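Zanbridge Motorsport Forum > Junior Formulas > Driver careers

Topic: Is a second year at Drodus a mistake for a young driver?

slowhands_32
Posted May 18, 2018

Good evening to all. I would like to ask the opinion of people who know this better than me. English is not my first language, so please excuse my mistakes.

Drodus confirmed they keep the same two drivers for one more season. The younger one had a very difficult first year: 4 points in total, many retirements, and a car which lost power at Bermúdez when he was running in the top ten. I think he should leave. A second bad year will close all the doors for him, even if the fault is with the car.

paddockmouse
Replied:

I do not agree. Where would he go? The good seats are already taken, and the teams behind Drodus ask the driver to bring money. With Drodus he at least knows the engineers and the tracks.

slowhands_32
Replied:

Yes, but knowing the engineers did not help him in qualifying. He was behind his teammate almost everywhere. 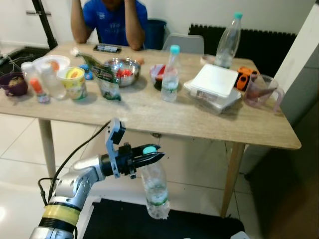

Three points which I think people forget in this discussion:

1. The teammate has 118 starts in this category. To be two tenths slower than a man with so much experience is not a shame for a rookie.

2. The new Osumness engine comes only in August. If he leaves before, another driver will receive the benefit of his work.

3. The contract. I read that there is an option on the side of the team, so maybe he is not free to choose. If somebody has a source for this, please write it.

gravel_trap_bo
Replied:

Your points 1 and 2 are reasons to stay, and in your first post you say he should leave. Which one is it?

slowhands_32
Replied:

You are right, I explained it badly. I believe he is good enough for a better team and he should try to find one. If he finds nothing, then he should wait for the new engine.

gravel_trap_bo
Replied:

Ok, that is more clear. I still think you are too kind with him. I watched the onboard from Bermúdez again and before the engine problem he had already locked the front tires two times in the same corner. The car did not do this by itself.

paddockmouse
Replied:

The brakes were cold after the safety car. His teammate locked up in the same place, one lap later.

gravel_trap_bo
Replied:

One time, not two. And he kept the position.

kerbside_mum
Replied:

My son drives karts, so I look at this from the side of the family. The season of the boy was 2,861 laps if you include the testing, it was in the team newsletter. This is a lot of driving for his age. To sit at home for a year would be much worse than to finish fifteenth.

slowhands_32
Replied:

Thank you, I did not know this number. Does it include the simulator?

kerbside_mum
Replied:

No, only the track. The simulator was listed separately but I do not have the page anymore.

paddockmouse
Replied:

About the contract: the option was for the first year only, as I understood it. The new one is a normal contract, one season, signed by both sides. I will look for the article tonight and put the link here.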